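**Gripper reports closed while still open - pick faults on soft goods cell**

**tapegrid_wa**, 7:40 am

Two-finger electric gripper on a Mondach arm, wrist camera, picking foam blocks out of a plastic bin. The controller started throwing "grip confirmed" with the fingers wide open. The arm then lifts, travels and places nothing, and the cycle counter logs it as a good part. Last batch was 500 cycles and the counter claimed every one. The tally at the outfeed was 411.

No fault code, no current spike in the log. Firmware is unchanged since January. I have re-homed the gripper and swapped the cable.

**kerf_and_shim**

What is the grip check based on, motor current or finger position? On soft foam the current rise is small, and a lot of people lower the threshold until drag in the finger linkage alone will trip it.

**tapegrid_wa**

Current only. Threshold was lowered when we moved to the softer foam. 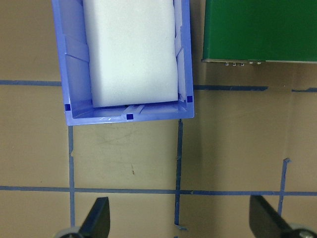
The threshold is set at 2 per cent above free-running current. I can raise it, but then it misses real grips on the softer blocks.

**oldservo**

I'd look at the camera side first. If the Pludent node times out, it can pass the previous result downstream with a valid flag. We had that at the Griffiths plant and spent a month blaming the gripper.

**kerf_and_shim**

Disagree. A stale pose would send the arm to the wrong spot, but the fingers would still close. They aren't closing. The confirm arrives before the stroke finishes, and the program cancels the rest of the move.

**oldservo**

Fair point on the stroke. I'd still timestamp the pose.

**brisbolt**

Add a position window and ignore current for the first part of the stroke. Our Brisis controller has a blanking timer for this. Also stop the cell on a missed grip. An arm that believes it is holding a part will run its loaded speed profile, and your guarding assessment probably didn't cover that.

**tapegrid_wa**, 4:15 pm

Blanking timer and position window are both in. Ran 379 cycles with no false confirms, and the pose timestamps were all fresh. Missed grip now drops to a protective stop. Threshold is still too low for my liking, so I'll check the linkage for drag next.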